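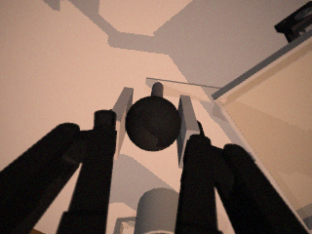
Fluner sim cell: gripper setup and upkeep

This README covers the simulated cell we use for knob-and-ball pick tests. It says how the gripper is set up in the scene, what to check before a batch of runs, and how to fix the faults we see most. The render at the top comes from the wrist camera with the pads close to the ball. Yours should look much the same after setup.

Maintainer: Fadwa Ragab
Pad and contact settings: Loubna Younis

What is in the repository

cell/ - scene file, lights, floor and bin
gripper/ - finger links, pads and joint limits
objects/ - the ball with its top post, plus spare meshes
checks/ - scripts named in the steps below
runs/ - output, ignored by git

Setting up the gripper

1. Load the scene from cell/ and let it settle for 5 seconds of sim time before sending any command. The finger joints drift slightly on the first steps.

2. Run checks/zero_fingers. Both fingers go to full open and then to the zero position. If one side stops short, reload the joint limits from gripper/ and run it again.

3. Set the pad angle. The two light gray pads should lean in toward the ball on either side. The same value goes in the left and right pad files with the sign flipped. Forgetting the sign is the most common mistake in this step.

4. Move to the pre-grasp pose and compare against the render. There should be a narrow gap between each pad and the ball, and the post should point up. A pad that already cuts into the ball means the wrist is too low or the object was loaded at the wrong scale.

5. Close at the default speed. Do not raise the force limit to get past a bad pose.

Camera

The wrist view has the dark finger links coming up from the bottom of the picture. Leave them in. Pluvton, the pose tool we use downstream, expects them and masks them itself. If you move the camera mount, export a new mask and put the old one in gripper/old_masks.

Shadows are on by default. They are large and hard-edged on the pale floor, and turning them off changes Pluvton's results, so keep them on for anything you plan to compare with earlier runs.

Regular upkeep

Every 1000 grasps, restart the simulator process. Memory use climbs slowly and the contact solver gets slower with it. We have not found the cause.

After any change to the pads, run the short check of 15 grasps and look at the contact log by eye. Then run the full check. A healthy cell holds the ball through the lift in around 97 percent of attempts. Anything lower should go to Loubna with the log attached.

Known faults

Ball spins between the pads when closing: pad friction was reset to the engine default. This happens after a mesh re-import. Copy the values back from gripper/pads_base.

One finger closes late: the mimic joint lost its parent. Open the gripper file and reconnect it by name - the index changes between versions.

Post clips through the wrist on the lift: the approach height is wrong for this object. Use the value in objects/ball_post, which was corrected in September.

Reporting problems

Open an issue with the commit hash, the random seed and the last contact log. A wrist camera render from the pre-grasp pose helps a lot.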